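3. Rules for a Shared Bench

3.1 Why the bench needs rules of its own

Most written guidance on robot work cells deals with people: how near they may stand, how fast an arm may move beside them, who holds the stop button. We are glad of it, and we follow it. It says very little, however, about the state of the bench, and in our experience the bench is where good recordings are won or lost. Sorting small fasteners into a divided box sounds like a modest job. It is a lovely one to study, as almost every weakness in a team's habits shows up in it sooner or later.

The rules in this section began as a single sheet taped up in the Grudbridge workshop and grew into the Hurnlow bench code, version 2, which we have used without change since October. They cover what may lie on the work surface, how parts are named, and what an operator writes down before and after each run. The first rule (R1) is that every object within reach of the fingers must be named in the run sheet, whether or not the task calls for it. Hand tools are included. A pair of diagonal cutting pliers lying past the fingertips is part of the run as far as the code is concerned, and it goes on the sheet beside the nuts and bolts. 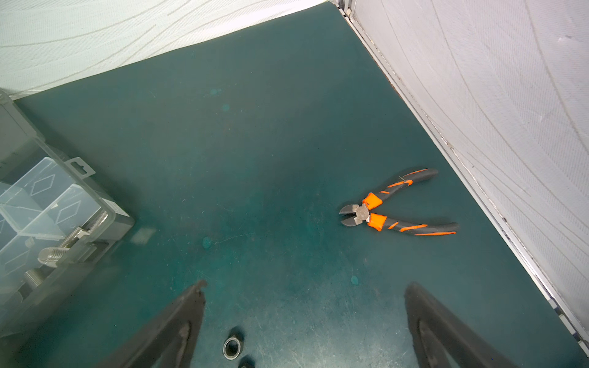 Should a tool that plays no part in the task be taken off the surface before the run starts? Under the code it may stay, provided it is listed and its position is left alone until the run has ended.

We argued over that answer for a long time, and the discussion was one of the most enjoyable of the whole project. A bare surface makes for tidy results, but a policy trained only on tidy surfaces meets its first stray tool with no preparation at all. Listing the tool keeps the variety and lets a later reader filter it out if they wish.

3.2 Naming parts and compartments

R2 deals with the box. A compartment is identified by its row and its place in that row, counted from the hinge, and never by what happens to be inside it. "The bolt compartment" is a fine phrase in conversation and a poor one in a log, where the contents may differ from one run to the next. Fasteners are named by type first and finish second: hex bolt, dark; hex bolt, silver; socket-head cap screw, silver. Where an operator can't tell a part's type with confidence, the entry is simply "small part", and we would much sooner read that than a bold guess.

R3 adds that parts of different types may share the open surface, and may share a compartment, as long as the sheet says so. Figure 2 shows why the wording matters, with dark and silver bolts already in the front row and cap screws still on the mat.

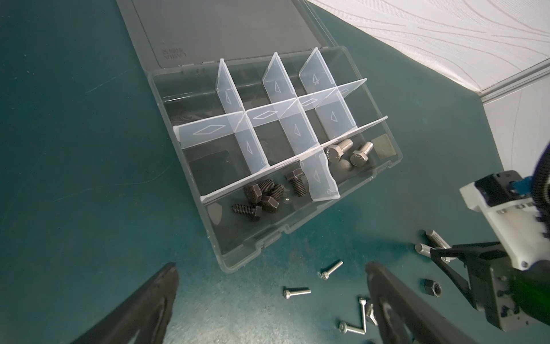 Figure 2. Open organiser box with hex bolts in the front compartments; loose fasteners on the mat in front, within view of both grippers.

When two arms work at the same box, R4 applies: one arm at a time holds the right to enter the space above the compartments, and the other waits outside it. The right is passed by a spoken word between operators, and the word is logged. We tried a timed handover first. It was neat on paper and dreadful to work with, because people sped up as their turn ran out. The spoken handover is slower by a little and far calmer.

3.3 Judging the pose of a part

Nuts deserve a rule to themselves, and R5 is the one we are proudest of. A nut may rest with its hole facing up or it may lie on its side, and the two call for different approaches. The sheet therefore records the resting pose of each nut before the fingers close, using only two words, "upright" and "side". Glare makes this harder than it sounds. A worn mat can throw back a broad pale patch of light, and a dark nut standing in that patch may be easy to find while its bore is hard to read. Where the pose is in doubt, the operator leaves the field blank.
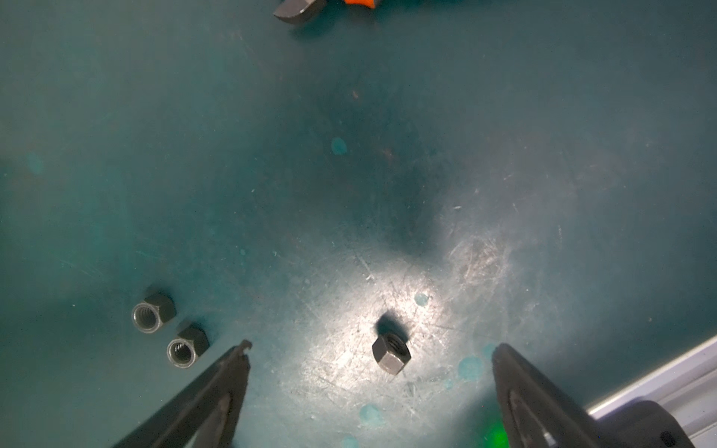

Olesia Boiko objected that two words were too few, and that a nut leaning against its neighbour fits neither; she asked for a third entry, "propped", and for a note of which part it leans on.

We think the point is a good one and have put it forward for the next version. For the present work we kept the two words, so that all 400 runs could be compared under a single scheme. Of these, 21 were set aside when the sheets were checked, and roughly half of that number had a missing or muddled entry under R5. It was a cheering result in its way: the rule that caused the most trouble is also the one that is easiest to teach.

3.4 The wider cell

The remaining rules look beyond the fingers. R6 asks for a fixed overview of the whole cell in addition to the close views, taken from a position that doesn't move between runs. A close view tells us what the fingers met. The overview tells us what they might have met: the far arm, the box lid, cables, and anything else left along the front edge of the surface.
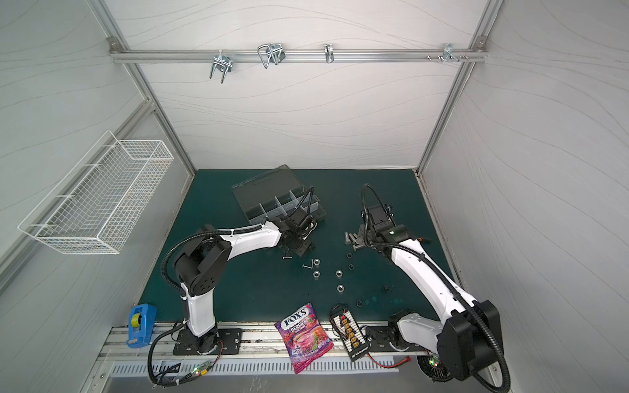

R7 then divides the cell into an inner zone, which both arms can reach during the task, and an outer zone, which they should not enter. Items in the inner zone fall under R1 and are listed one by one. Items in the outer zone are given a single line on the sheet, and that line is read aloud at the start of a session and again at the end. If the two readings differ, the session is flagged and the overview is checked. Rails, hooks and baskets fixed to the walls belong to the outer zone even when a raised elbow could touch them, and the motion limits are set to match.

Teams at Lasex and Mösli worked from the same code on their own benches, with different boxes and different mats, and their comments shaped the final wording of R4 and R7. Section 4 sets out how closely their sheets agreed with ours.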